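Moving my notes out of Wutik

I have kept notes in Wutik since college. In February they announced that the free plan would be capped at 2000 notes, and I was already over that. I spent a few evenings moving everything to plain text files. These are the parts that took the most time.

Getting the export

The export button is under Account, then Data. It sends a zip file by email. Mine arrived in 3 pieces and the second one would not open, so I had to request it again. The notes come out as HTML with the attachments in a separate folder, and the link between the two is a long string of letters and numbers. Drerkex has a converter that matches them up. It missed 20 of mine, mostly old recipes with photos pasted in.

I fixed those by hand. It was dull work but I did find my packing list from the Multhorpe trip, which I thought was gone.

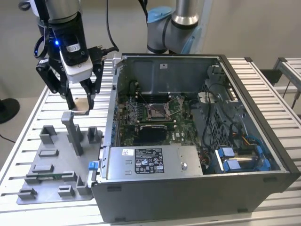 Folders and names

I used to have a tag for everything. I now have four folders: home, work, reading, and old. File names start with the year and then a few plain words. One warranty note is named 2037 because that is when the roof coverage ends, and it sorts to the bottom where I will see it.

Search is slower than it was in Wutik. I can live with that. Backups go to a drive in the desk drawer once a month.

I still have not decided what to do with the voice memos. They exported without dates.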